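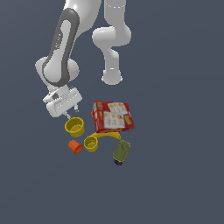 컵 하나 집는 데 이렇게 오래 걸릴 거면 그냥 내가 가서 집겠다는 댓글이 목요일 부바라(Buvara)의 원격 시연 공지 밑에 가장 먼저 달렸다. 회사는 이 댓글을 지우지 않고 맨 위에 고정해 두었다.

톨레도에 사무실을 둔 부바라는 이날 사람이 원격으로 로봇팔을 움직여 작업을 가르치는 프로그램 '티르케크(Tirkeck)'의 1차 시연 모집을 마감했다고 밝혔다. 참가자 199명이 남긴 시연은 모두 2128건이다. 참가자는 집에서 웹 브라우저로 접속해 시뮬레이터 '클로넌트(Clornent)' 속 흰 팔을 조종한다. 과제 물건은 노란 컵, 주황색 컵, 바나나, 빨간 상자, 초록색 캔 따위로, 부엌 서랍을 급히 뒤집어 놓은 듯한 구성이다.

과제 설명은 한 줄이다. 큰 노란 컵을 집어 빈자리로 옮길 것. 문제는 컵이 다른 물건들과 바짝 붙어 있다는 점이다. 집게를 벌린 채 컵 가장자리까지 내려가는 데는 다들 별 어려움이 없었다고 한다. 그다음부터 옆의 바나나가 밀려나거나 상자가 돌아가는 기록이 줄줄이 나온다. 부바라에 따르면 성공한 시연의 평균 시간은 거의 20초였다. 실제 부엌에서라면 물까지 따라 마시고도 남을 시간이다.

실패한 시연도 버리지 않는다. 회사는 컵을 넘어뜨린 뒤 다시 세우려고 애쓰는 대목이 학습에 특히 쓸모 있다며 따로 분류해 두었다고 설명했다. 참가자 게시판의 반응은 조금 다르다. 어느 참가자는 자기가 바나나를 밀어낸 기록이 영구 보존된다는 소식에 잠이 오지 않는다고 썼고, 그 밑에는 로봇이 자기 버릇까지 배울까 봐 걱정이라는 글이 붙었다.

조작 방식에 대한 불만도 있다. 키보드로는 손목을 돌리는 일이 유난히 까다로워 두 번째 모집부터는 게임 패드를 지원한다. 마우스만으로 과제를 끝낸 참가자도 2명 있었는데, 회사는 비결을 물었으나 아직 답을 받지 못했다고 한다.

2차 모집은 11월에 시작한다. 과제는 캔 세우기다.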